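Quezada Bath Showroom, Nustska Road
Floor and display walk-through, monthly, with my comments
Done in November, before opening, finished up by mid-morning

I do this walk with the same list every month and type up the comments afterward, so if it rambles in places, sorry, skip to the items marked FIX. OK means I looked and it's fine. WATCH means it's fine today but I want to look again next time. FIX means fix it please!

PART A. GETTING IN AND OUT

A1. Front door opens all the way and stays open on its own: OK
Much better than last month. The closer used to drag and you had to hold it with your hip if you were carrying anything.

A2. Entry mat flat, no curled corners: WATCH
One corner is starting to lift. I stepped on it a few times and it laid back down, then it came up again while I was writing this. New mat is on my wish list.

A3. Exit lights lit, both doors: OK

A4. Back door clear on the inside and the outside: FIX
Inside is good. Outside there were pallets stacked right up against it (from the Paltetti delivery, I recognized the blue tape). You could open the door maybe a foot. I moved what I could by myself but the rest needs two people and the hand truck. Please don't leave these for the weekend pickup, the door has to work every day.

A5. Fire extinguishers hanging where the map says, needle in the green, tag in date: OK
All good. The one by the office had a coat hung over it. I took the coat off and put it on a chair, so if you're missing a coat, check the office.

A6. Walkway between displays at least 30 inches wide: WATCH
I measured with the tape this time and didn't eyeball it. Most of the floor passes easily. The pinch point is beside the vanities, where somebody angled a mirror stand to catch the light, and it does look great like that, I'll admit, but it leaves just enough and no more. A stroller would have a bad time.

PART B. FLOOR

B1. Tile whole, no loose or rocking pieces: OK
I walked the whole gray marble-look floor in my socks, as usual (you can feel a loose tile in socks way before you can see it). Nothing rocked.

B2. Grout lines filled and level: WATCH
A little crumbling by the stockroom door where the pallet jack turns. Same spot as last month, no worse that I can tell.

B3. Nothing slippery from cleaning: OK
The new floor soap from Hakham doesn't leave that film the old one did. Use the amount on the bottle, though. More soap doesn't mean more clean, it means I skate.

B4. Cords and cables off the walking area, or covered: FIX
This is my big one this month. Anything that has to be plugged in for work on the floor should run along the wall, and where it can't, it gets one of the rubber covers from the stockroom. We own plenty of them! They're on the bottom shelf behind the sample boards. Tangles get sorted before we open and again when the work is done.

B5. Cardboard and packing off the floor by opening time: FIX
Boxes in front of the tubs are a habit with us and I'm as guilty as anybody. If a box has to stay out while something is being set up, push it tight to the display and close or cut off the flaps. A torn flap sticking out at shin height is how I ripped my good pants in the spring. And please don't use boxes as a table.

PART C. THE TUBS

C1. Every freestanding tub sits solid, no rocking: OK
I put both hands on the rim and lean, first one end, then the other, then the long side. The big white rectangular one didn't budge. The dark gray one under the windows had a tiny bit of movement in October and I shimmed it then, and the shim has held.

C2. Rims smooth, no chips or sharp spots: OK
Run a bare hand all the way along. I found one rough place on a tub near the counter, but it was only dried tape glue and it came off with my thumbnail.

C3. Rim-mounted faucets tight: WATCH
Black gooseneck on the big tub: tight at the base. People love to grab it like a handle when they climb in for a try (they all climb in, and I would too), so I want this one checked every month no matter what. The lever moves freely. If you feel the spout swivel more easily than usual, tell me before the next customer finds out.

C4. Nothing left on the rims: FIX
Cups, bottles, pencils, tape measures. All of it ends up inside the tub sooner or later, and a tape measure takes a nice chip out of the finish on the way down. We have a counter. Let's use the counter.

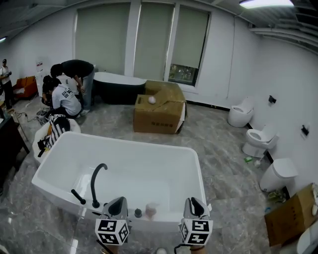

How much weight should a floor be able to take before you put a big freestanding tub on it?

It depends on the tub, and you want the total with the water and the bather added in, because the empty weight tells you very little. One of our larger display tubs is 400 pounds before a drop goes in, and filled up with a grown person in it you should plan on around 1000. On a concrete slab like ours that's rarely a worry. In an upstairs bathroom with wood joists, have somebody qualified look at the framing before the tub is ordered.

I put that in here on purpose, by the way. We get asked it at the desk all the time and I'd like us all to give the same answer, and please don't guess at joists for people.

C5. Drains capped or connected: OK
The display tubs that aren't plumbed should have the stopper in place. One was missing and I found it in the tub next door. It's back.

C6. Step-in demo tub has its grab bar and its non-slip strip: OK
The strip is getting gray at the edges. It's still stuck down everywhere. I'd replace it before the holidays just for looks.

C7. Weight cards and care cards on each tub: WATCH
A couple of the Paltetti cards have the old format with the tiny print. They're right, just hard to read. I've asked for the new ones.

PART D. WINDOWS, BLINDS AND LIGHT

D1. Roller blinds run up and down without sticking: OK
The row of three over the dark gray tub all work. Give each one a slow pull. If you yank them they go crooked on the roller, and then I'm up on the ladder, and I don't like the ladder.

D2. Blind chains clipped up high, out of reach of kids: FIX
One clip was open when I got here. I closed it, but the plastic is worn and it pops open again with a small tug. There are spare clips in the drawer with the light bulbs.

D3. Can you reach the blinds without climbing on a display: WATCH
Somebody has been standing on a tub rim to do it, there was a shoe print. Please don't! Go around the end. If there's stuff in the way at the end, move the stuff first.

D4. Lights over all displays working: WATCH
One spot over the shower panels flickers for a few seconds and then behaves itself. Bulb swap first, and if that doesn't cure it we call the electrician.

PART E. PEOPLE WORKING ON THE FLOOR

E1. Low work is marked off so others can walk around it: WATCH
Anybody kneeling or crouching down behind a fixture is really hard to see from the other side of a big tub. We have two folding yellow signs. Put one on each side, it takes a second. I nearly walked over one of our own installers in the summer with my arms full of towels and it scared us both silly.

E2. Lifting done with enough hands: OK
House rule is still 100 pounds and up means the dolly and two people at the very least. The heavy tubs only move with the delivery crew and their straps. I haven't seen anybody break this one, thank you.

E3. Bags and jackets put away: FIX
Straps hanging off the fixtures catch on people walking past. There are hooks in the back hall and most of them are free. The orange armchair is for customers, so no bags on that either, however handy it looks.

E4. Paper signs on the wall still readable and still true: WATCH
I took down an old notice about the side parking. If you tape up a new one, put the month on it in the corner so I know when it can go. Use the low-tack tape, the other kind peels the paint.

E5. First aid kit full: FIX
Out of the medium bandages again. Somebody is using them, nobody is writing it down. The little notebook is inside the lid, with a pen on a string that I tied there myself.

PART F. COUNTER AND BACK HALL

F1. Drawers shut, nothing heavy stacked on top of the counter: OK
The tile sample box was up there. It's on the floor of the closet now, left side.

F2. Mop sink area tidy, bottles labeled: OK
I topped up the Hakham spray bottle and wrote a fresh label, the old one had washed off to nothing.

F3. Step stool feet have their rubber caps: FIX
One cap is gone. I've put the stool in the office with a note on it. Use the other one until I get a cap, and if you find a small black rubber thing on the floor somewhere, that's it, leave it on my desk.

TO DO BEFORE THE NEXT WALK
Back door pallets, today if we can
Cords to the wall or under covers
Boxes flat and out by opening
Rims cleared
New blind chain clip
Bags to the hooks
Bandages
Stool cap

I'll go back over the FIX items myself at the end of the week and initial them on the paper copy, which is on the clipboard by the office door. If you take care of one before I get to it, just put a check next to it.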